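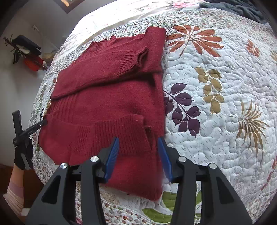 Notes from the Drorwood dairy open day, 5 January 2026. Typing this on the bus back so excuse the mess.

Got there late, missed the welcome. Boots through the foot bath, hairnet, hands washed twice, then straight into the raw milk intake. Leszek Pietrzak runs the food safety side and did our tour himself – fast talker, good on detail. Every tanker gets sampled before it unloads. If the antibiotic test fails the whole load goes, no arguing.

Next the soft cheese room, behind glass. They swab drains, floor wheels, door handles, the undersides of the tables. Drains are the big one for listeria, he said, it likes the cold and the wet and it will sit in a crack for years. Last June they got 2 positives from the same floor joint. Nothing in the cheese, but they shut the line, dug the joint out and relaid it. 86 clean swabs in a row before they started up agian.

Lab is tiny. One bench, incubators, a fridge with a lock. Samples that need confirming go out to Brundano, results come back by email. Someone asked about the old Dristside plant and whether the same kit was used there. Didn't catch the answer, the fans were very loud.

25 of us in the group, mostly small producers. Mrs. Cieślak from the goat farm asked the best question – what do you do with cheese already shipped when a swab comes back bad? They hold every batch untill results are in. Costs shelf life. He showed us the hold log, paper, signed each shift.

Coffee after, no cheese tasting. Next tour is in spring, sign up at the gate office.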